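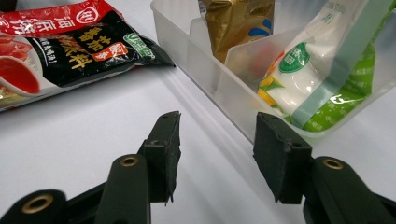
The Soup at Grunow

The year my grandmother decided to give away her soup, she was living above the hardware store in Grunow, in three rooms that smelled of anise and floor wax, and I was seventeen and had been sent to stay with her for the summer because my parents thought I needed feeding (I did, as it happens, though I would have told you otherwise).

Everybody in town called her Mrs. Chae, but her neighbor Anel Mabaso called her Da-eun, and came up the back stairs most evenings with a folding chair under one arm, as though my grandmother didn't own any chairs.

"You'll have to write it down sometime," Anel said. She had been saying so for years.

"I can't write it down," said my grandmother. "I don't know it. My hands know it."

So that was my job. I sat on the step stool with a school notebook and watched her hands, and every time they went toward the pot I hollered "Wait!" and made her drop whatever she was holding into a teacup so I could see how much it was. She bore this very well for the onions and less well for the pepper, and by the time we got to the broth she had started going faster on purpose, with her back turned, humming.

"That was two pinches," I said.

"That was one pinch and a visit."

I wrote down "one pinch and a visit." I still have the notebook, and it's in there, underlined, next to a ring of grease the size of a quarter.

We ate late, with the windows up and the trucks going by on the Sandeo road, and Anel had two bowls and said it was a little short on salt. My grandmother looked at me, and I looked at the notebook, and it was plain enough that in all our hollering the salt had never gone in.

"Well, write that down too," she said, and passed the shaker, and Anel pulled her chair in closer and asked whether there was any left for Joon-young downstairs, who had been smelling it since four o'clock.

Contact | © 2024 Esedeo Stories | Back to top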